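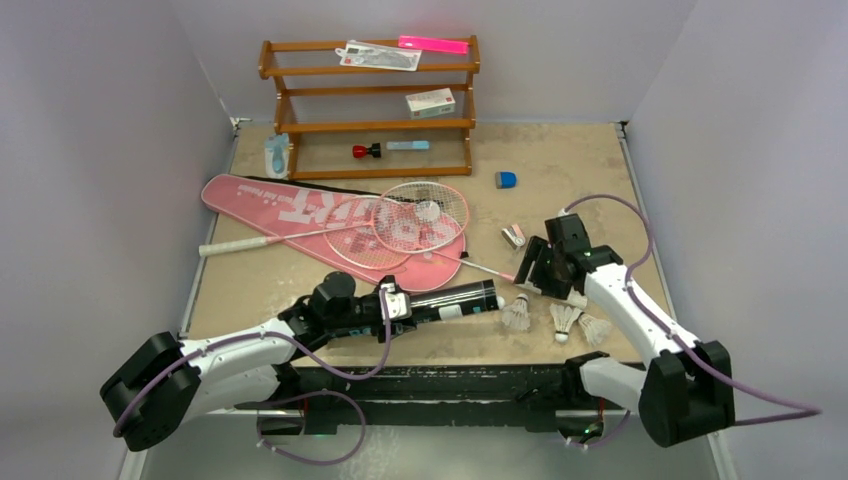

**Warenkunde und Verkauf, Block 4: Verkaufsverpackung und Regalplatz**
Unterlagen zum Kurs, Stand Februar
Dozentin: Gisela Reinholz

Die Unterlagen schließen an Block 3 (Wareneingang) an. Die Begriffe Verkaufsverpackung, Umverpackung und Transportverpackung werden vorausgesetzt. Wer beim letzten Mal gefehlt hat, liest bitte die Seiten zum Lieferschein nach, sonst ist die Übung am Ende nicht zu lösen.

## 4.1 Aufgaben der Verkaufsverpackung

Im Selbstbedienungshandel übernimmt die Packung einen großen Teil dessen, was früher an der Theke gesagt wurde. Sie schützt die Ware auf dem Weg und im Regal, sie fasst eine verkaufsfähige Menge zusammen, und sie trägt die Angaben, die der Kunde zum Vergleichen braucht. Dazu kommt der Strichcode für Kasse und Warenwirtschaft.

Diese Aufgaben stehen oft gegeneinander. Ein großes Sichtfenster zeigt die Ware gut, nimmt aber Fläche für Text weg und schwächt den Karton. Eine übergroße Rückkarte erschwert den Diebstahl kleiner Teile, verbraucht aber Regalfläche. In der Praxis entscheidet meist der Hersteller. Der Händler entscheidet, ob und wie er das Ergebnis unterbringt.

## 4.2 Packungsarten im Überblick

**Faltschachtel.** Flach angelieferter Zuschnitt aus Karton, der beim Abpacken aufgerichtet und geklebt oder gesteckt wird. Gut stapelbar, rundum bedruckbar, der Inhalt ist ohne Fenster nicht zu sehen. Steckverschlüsse werden im Laden häufig geöffnet. Bei hochwertiger Ware deshalb Siegeletikett prüfen.

**Stülpschachtel.** Unterteil und Deckel getrennt. Wirkt wertiger, wird vor allem bei Geschenkartikeln verwendet. Nachteil: Der Deckel löst sich beim Herausziehen aus dem Stapel.

**Blister.** Durchsichtige Haube über der Ware, dahinter eine Karte oder eine zweite Folie. Die Ware ist sichtbar und lässt sich nicht anfassen. Vorteilhaft bei Kleinteilen. Blister sind in der Regel für den Haken gedacht. Auf einem Boden liegen sie schlecht, weil die Haube selten eben ist und die Packung kippt. Auf dem Foto am Anfang der Unterlagen ist eine solche Packung liegend zu sehen, etwas schräg auf der obersten Ebene eines offenen Holzregals. Die kleine Schlaufe zum Aufhängen bleibt dabei ungenutzt.

**Skinverpackung.** Die Folie liegt eng an der Ware an und hält sie auf der Karte fest. Weniger Material als beim Blister, aber empfindlich gegen Kanten und Spitzen.

**Beutel mit Reiterkarte.** Einfache und billige Lösung für Schrauben, Knöpfe, Bänder. Die Karte wird oben angeheftet oder geklebt und trägt Text und Lochung. Reißt bei schwerem Inhalt aus.

**Dose und Röhre.** Für druckempfindliche Ware, etwa Federbälle, und für Schüttgut. Runde Packungen rollen und brauchen eine Begrenzung an der Vorderkante.

## 4.3 Liegen, stehen, hängen

Für jeden Artikel wird im Regalplan eine Präsentationsart festgelegt. Ausgangspunkt ist die Frage, welche Seite der Packung der Kunde zuerst sehen soll. Diese Seite heißt Hauptansicht. Steht der Produktname nur auf der Schmalseite, wird die Packung liegend gestapelt. Steht er auf der großen Fläche, wird sie gestellt oder gehängt.

Grundregeln für die Platzierung:

- Schwere Packungen nach unten, auch wenn die Marge hoch ist.
- Stehende Packungen bis zur Vorderkante vorziehen.
- Hakenware nur so tief bestücken, dass der vorderste Artikel ohne Druck abgenommen werden kann.
- Restmengen nicht auf einen fremden Platz legen, auch nicht vorübergehend.
- Hauptansicht nach vorn, Preisetikett linksbündig unter dem ersten Artikel.

Zur vierten Regel kam im letzten Kurs die Nachfrage von Mattes Lammers, wie man mit Einzelstücken umgeht, deren Platz schon neu vergeben ist. Antwort: Sie gehen auf die Restefläche und werden dort als Abverkauf ausgezeichnet. Gibt es keine Restefläche, gehen sie zurück ins Lager und werden in der Liste vermerkt.

## 4.4 Offene und geschlossene Böden

Lattenböden und Stabböden lassen Luft und Licht durch und verstauben weniger. Für kleine Packungen sind sie nur eingeschränkt geeignet, denn schmale Schachteln kippen in die Zwischenräume, und Folienkanten haken ein. Abhilfe schafft eine Einlage aus Karton oder Klarsichtmaterial. Die Einlage muss fest liegen, sonst wandert sie beim Vorziehen der Ware mit.

Geschlossene Böden tragen gleichmäßiger und sind leichter abzuwischen. Sie werfen dafür Schatten auf die Ebene darunter. Bei dunklen Packungen in den unteren Ebenen ist eine geringere Tiefe oder eine Beleuchtung vorzusehen.

## 4.5 Rechenbeispiel Regalbedarf

Das Sortiment »Clekon« (Kleinzubehör) soll auf einem Regalmeter untergebracht werden. Gegeben sind eine Breite von 1000 mm und eine nutzbare Tiefe von 600 mm. Eine Faltschachtel ist 100 mm breit und 150 mm tief und wird nicht gestapelt.

Nebeneinander: 1000 : 100 = 10 Schachteln
Hintereinander: 600 : 150 = 4 Schachteln
Bestand je Boden: 10 × 4 = 40 Schachteln

In dieser Rechnung fehlt noch der Griffabstand. Bei stehender Ware ohne Trenner wird in der Breite eine Schachtel weniger angesetzt. Damit verbleiben 9 × 4 = 36 Schachteln. Dieser Wert wird als Höchstbestand in den Regalplan eingetragen.

Der Meldebestand wird davon getrennt bestimmt. Er hängt von Absatz und Lieferzeit ab und hat mit der Größe des Bodens nichts zu tun. In der letzten Klausur wurde beides mehrfach verwechselt.

## 4.6 Übung

Bearbeitungszeit 30 Minuten, Partnerarbeit. Taschenrechner ist erlaubt.

Die Filiale Larum übernimmt vom Lieferanten Voß ein Hakensortiment mit 16 Artikeln, alle im Blister. Vorhanden ist bisher nur ein Bodenregal. Anneliese Mühlbauer (Filialleitung) möchte das Regal behalten, Kwok-wai Hsiao (Einkauf) schlägt eine Lochwand vor.

1. Stellen Sie für beide Lösungen die Folgen für Sichtbarkeit, Bestandshöhe und Pflegeaufwand gegenüber.
2. Prüfen Sie, ob Aufsteller aus Karton eine Zwischenlösung sind. Welche Angaben fehlen Ihnen dafür?
3. Formulieren Sie eine Rückfrage an den Lieferanten in höchstens drei Sätzen.
4. Tragen Sie Ihre Entscheidung mit Begründung in das Formblatt Regalplan ein.

Die Lösungen werden im Plenum besprochen und nicht benotet. Formblätter liegen im Ordner »Skararon« auf dem Kurslaufwerk. Bei Problemen mit dem Zugang bitte an Anneliese Reuter im Kursbüro wenden.

**Zur Vorbereitung auf Block 5:** Abschnitt Preisauszeichnung lesen und eine leere Verkaufsverpackung von zu Hause mitbringen, möglichst mit aufgedrucktem Grundpreis oder Mengenangabe.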